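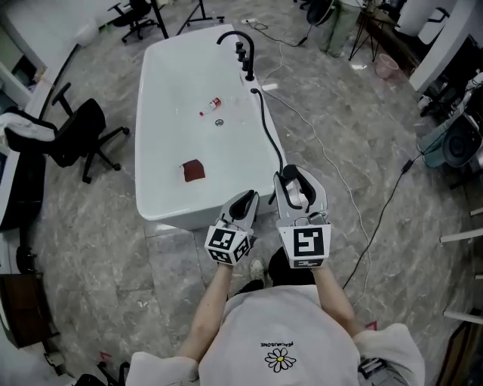
One owner of a Fledwood tub wrote to us that she had rinsed hers every evening for a year and still got a dull band along the bottom, until she started to take everything out of it first. We agree with her, and for this reason section 7 now begins with emptying the tub.

7. Daily care of the freestanding bathtub

This section is for the Fledwood tub with the rim-mounted faucet and hand shower. For the first cleaning after installation, please see section 4, because the dust from the sealing work needs a different method.

7.1 Before you rinse

1. Take out all bottles, cloths and toys. A bottle which lies on its side can leak slowly from the cap, and colored soap may leave a stain if it stays overnight.

2. Pick up any cloth from the bottom and hang it outside of the tub. Dark cloths can give color when they are wet. Do not dry them over the rim.

3. Look at the drain. Remove hair by hand or with a paper towel. Do not push it down.

Note: If your cloth has a hanging loop, use it. A cloth that is folded on a shelf stays damp in the middle.

7.2 Rinsing with the hand shower

1. Lift the hand shower and hold the head inside the tub, pointing down, before you open the water.

2. Open the cold water first, then add warm water little by little.

3. Start at the end which is farthest from the drain. Go along one wall, then along the other wall, and finish with the bottom.

4. Close the water and wait until the hose has emptied itself. Put the hand shower back. The hose must hang free, without a twist.

CAUTION: Do not pull the hose to reach the floor or a second basin. The round fitting on the rim is sealed from below and can become loose.

CAUTION: A wet rim is slippery. Do not sit or stand on it during cleaning.

7.3 Washing the inside

Once a week, wash the inside with a soft cloth and Mikent liquid cleaner. Mix one capful in a small bucket of warm water. Wipe with long movements, not in circles, and rinse as in 7.2. The cleaner should not stay on the surface for more than 7 minutes.

Do not use powder, steel wool or the rough side of a sponge. The shine can not be brought back at home. For deep scratches use the Campbell repair set, which is sold separately.

7.4 Black parts (faucet, knobs, hose)

Wipe these parts with a damp cloth only, and dry them after. Vinegar and lime remover will make gray spots on the black finish. If you have hard water, dry the knobs every day, also at the foot where they meet the rim.

Spare washers for the knobs are Rustar part 97. Close the main water valve before you change them.

Text of this section revised 19 November 2023.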